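Print this page | E-mail this page

Rent a Picture: My Project on Art Lending Libraries

So my project for the Navarro course started with my own blank walls. I'd moved into a room on Jodmont Street with nothing to hang, and I found out that the Stinitz branch library lends framed art the way it lends books. You get a card, you pick something, you take it home on the bus (bring a big bag!). I had no idea this existed, and I wanted to know who uses it.

The Stinitz collection has 657 works and was set up with a grant from the Prornik fund. The loan period is 92 days, and I think that's a good length. A month would be too short, you'd barely get used to the thing. Last year there were 3000 loans, with a big bump in July when people move apartments.

I put a short survey in the bags for a few weeks and also hung around the desk asking people stuff, which was way more fun than the survey. Most borrowers told me they'd never bought a picture in their lives. A lot of them pick by color, to go with a couch or a rug, and they were kind of shy about admitting it. Landscapes go out the most, and anything abstract tends to sit there. The insurance question came up a lot too. Borrowers sign for damage up to 2000 dollars, and that scared off more people than I expected, mostly students like me.

If I did this again I'd talk to the folks who quit after one loan. I only caught the ones who came back, so my results probably look too rosy.

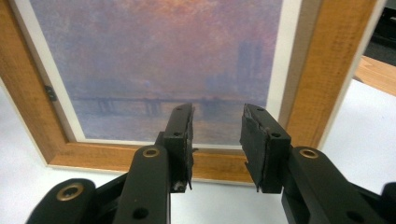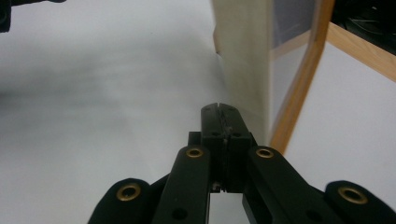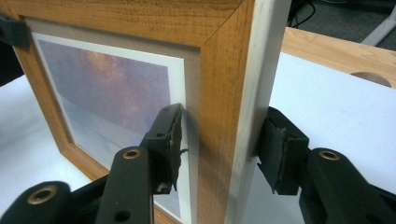 One borrower wrote on the back of the survey that the damage form should be cut to a single page in plain words, and that she would have joined years earlier if it had been.

Last updated: 2024-02-14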